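Religion and Community Life, session 5: Who becomes clergy, and how?

Last time we ran out of minutes halfway through ordination, so I'm picking it up there. If you missed it, Trinidad Salazar has kindly lent her notes to the class folder -- they're tidier than mine.

1. The idea of a calling

Most traditions talk about some kind of call, but they don't all mean the same thing by it. For some people it's a sudden moment. For plenty of others it creeps up over years of teaching children's classes or visiting the sick, and then someone older says, have you thought about doing this properly? I'd like you to keep both kinds in mind when you read the Lornwood interviews. Pay attention to who does the asking, too.

2. Training

A rabbinical student may spend five years or so on texts, Hebrew and practical placements. A Catholic seminarian has philosophy first, then theology, with a lot of shared daily prayer. Many Quaker meetings have no paid clergy at all, so the question of training looks very different there (we'll come back to this, I promise!).

What I find interesting is how much of the job isn't in the books. Sitting with a family after a death, chairing a bad-tempered meeting, getting a boiler mended. Rosario Cirillo's chapter is very good on this and it's short, so do read all of it. The bit on first funerals starts on page 51. 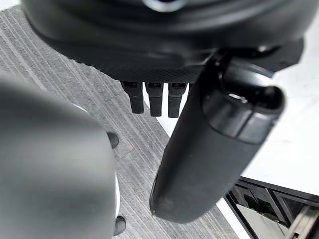 3. Ordination itself

Look for three things in any account you read: who has the authority to ordain, what is said or done, and what the person can do afterwards that they couldn't do before. Laying on of hands turns up in a lot of Christian churches. Jewish ordination, semikhah, takes its name from the same gesture, though these days it usually comes down to a certificate and a ceremony.

4. For next time

Read Cirillo, chapter 5, and the first two Lornwood interviews. Write 120 words on this: does a community choose its leader, or does the leader choose the community? I don't mind which way you argue but I do want one real case in it. Bring it on paper please, my inbox is a mess.

Essay titles are due 29/11/2019.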